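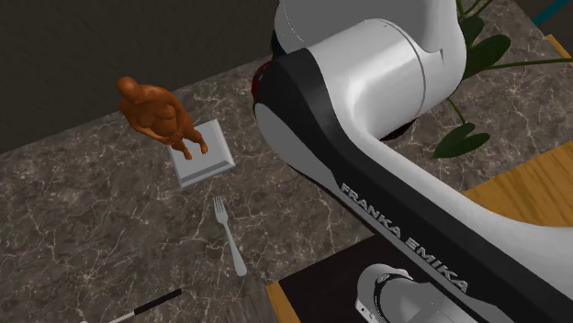 Chapter 2: Cloth Before Cut
Irja Keskinen
Last updated 03/05/2026
Filed under: Dressmaking & Fashion Design > Course Texts > Fabric
41 shares | 6 comments

My first proper commission was a skirt, and I ruined it before I'd picked up the scissors. I'd drawn it beautifully (I thought so, anyway), a full circle with a deep waistband, the sort of skirt that swings a beat behind you when you turn round. Then I went to Kiều, the fabric shop at the bottom of my road, fell in love with a bolt of mustard cotton canvas and bought the lot. You can probably see where it's going. The skirt stood out from the customer's hips like a lampshade. She was very kind about it and never wore it.

So before we get to darts and sleeves and all the things you signed up for, I want to spend a whole chapter on cloth lying on a table. We'll look at how heavy it is, how it hangs, how far it gives and which way it wants to go. By the end you should be able to pick up a piece you've never met before and make a decent guess at what it would like to be.

What you'll need for this chapter

A tape measure, some pins, a dinner plate, a pencil, and five or six scraps of different fabrics, each big enough to cover the plate with a good hand's width to spare all round. Old clothes are fine! A worn-out shirt, a pair of jeans past saving, a lining cut from a coat. If you bought the swatch pack that goes with the course you'll already have the Skanis linen and the Zustonik crêpe, and I'll mention both quite a lot, but nothing in the exercises depends on them.

2.1 Weight

Fabric weight is given in grams per square metre, usually written gsm. It's the most useful number on a label and the one beginners skip. A floaty blouse fabric sits well under a hundred. Denim for jeans can be several times that. The Skanis linen in the swatch pack is 225, which puts it in that lovely middle ground where you can make trousers, a pinafore or a loose jacket and feel fairly sure of yourself.

Older books, and a good many American ones, use ounces per square yard. There's a conversion table at the back, and I'd copy it onto a card and keep it in your purse, because shops mix the two without warning.

What the number doesn't tell you is how the weight behaves. Two fabrics can weigh exactly the same and have nothing else in common. Take a wool crêpe and a cotton drill: put them on the scales and they match, put them on a person and one slides down the body while the other stands up on its own. My canvas skirt wasn't too heavy at all, as I found when I weighed a leftover piece years later. It was just stiff, and I'd drawn a design that needed something soft.

2.2 Drape

Drape is how cloth falls when nothing is holding it up. Mills measure it with a machine, a small disc under a larger circle of fabric, with a light to throw the shadow. You can get most of the way there with the dinner plate.

Stand the plate on an upturned mug, lay your scrap over it so the middle is roughly centred, and let go. Don't smooth it. Now look straight down from above and draw the outline of what you see. A stiff fabric gives you a big shape with two or three shallow waves. A soft one gives you a much smaller shape with lots of deep folds tucked in close to the plate. Do all your scraps, label the drawings, pin the scrap to each one. I still have mine from college and I still look at them.

A few things to watch for as you go. Creases lie, so press each piece first. Selvedges (the firm finished edges down the sides of the cloth) are stiffer than the rest and will hold a scrap out oddly, so trim them away. And new fabric often has a dressing on it, a sort of starch from the mill that disappears in the first wash. I'd test a piece before washing and again after. The Zustonik crêpe hardly changes. The linen changes so much you'd think someone had swapped it.
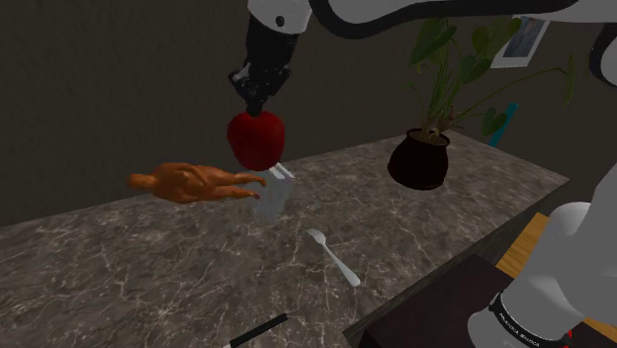 Once you have your drawings, put them in order from the widest outline to the smallest and try to match each one to a garment. Wide outlines suit shapes that are cut to stand away from the body: box pleats, A-line skirts, a crisp collar. Small outlines like gathers, cowls, bias cuts and anything you'd call floaty. The ones in the middle will argue with you, and that's where most everyday clothes live.

2.3 Grain

Woven cloth has threads running in two directions. The warp runs the length of the bolt, parallel to the selvedge, and the weft goes across. Pull gently along the warp and it barely moves. Pull across and there's a touch more give. Pull corner to corner, on the bias, and suddenly it's practically elastic.

Every pattern piece you'll ever use has a long arrow printed on it, and the arrow goes along the warp unless the instructions say otherwise. I know it's tempting to tilt a piece to squeeze it in. I did it once with a Zedley trouser pattern, saved a scrap of fabric barely big enough for a pocket, and spent the rest of August with one trouser leg twisting slowly round to the front of my shin.

Professionals get caught too. I spent a year in the cutting room of a small factory where we laid up an order of 3000 shirts, and the first layer of the first lay had gone down slightly skewed. We saw it when the fronts came back from the machinists and the side seams wandered. After that I measured from the grain arrow to the selvedge at both ends, every time, and I'd like you to do the same.

Exercise 2A

Cut a strip 95 cm long on the warp, another on the weft and a third on the bias, all from the same fabric and all the same width. If you haven't enough, use shorter strips and keep them equal. Hang them side by side from a rail or a curtain pole with a clothes peg clipped to the bottom of each one. Leave them overnight, then measure again and write down the lengths.

Keep the strips. We'll sew them together in section 2.4, in every pairing we can think of, and some of those seams are going to pucker horribly.

6 comments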